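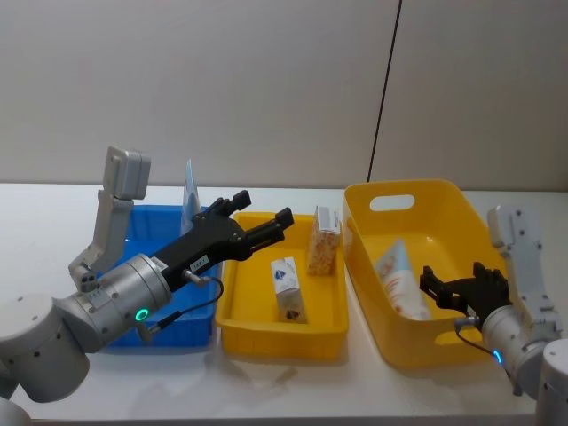 Sorting small boxes on a table, bins or trays?

mondside_packer
Posted 8:40 am
I pack snack boxes and small parts orders at home. Right now everything goes into containers on one long table before it gets taped up. I have a mix of deep bins and shallow trays and want to settle on one kind. Budget is 200 for the lot. What do you use?

Drulik
Deep bins. You can carry them with one hand and nothing falls out when you bump the table. Trays tip.

onsri22
Disagree. In a shallow tray you see every box without digging. I had deep ones for a year and kept finding orders at the bottom in May that should have gone out in April. Small cartons can stand up in a tray if you put them against the side.

Drulik
They stand up until someone leans on the table. Then you are picking them up off the floor.

medau_shelf
Use both. Trays for what ships today, bins for what waits. Give each one its own color so you don't have to read labels. I keep 12 containers total and that covers a busy week.

mondside_packer
How do you deal with thin cards and packing slips? Mine slide down flat and I lose them.

medau_shelf
Stand them at the back of a bin, taller than the rim. In a tray they fall over.

onsri22
I clip mine to the carton. 2 clips if it's a long slip.

Drulik
So the slips need a bin. My point.

mondside_packer
Ok, going with the mix. Found a set online for 179 with shipping. I'll keep the trays in the middle and the bins at the ends and see how it goes.

onsri22
Check the rims before you order. Rolled ones are easier on the hands.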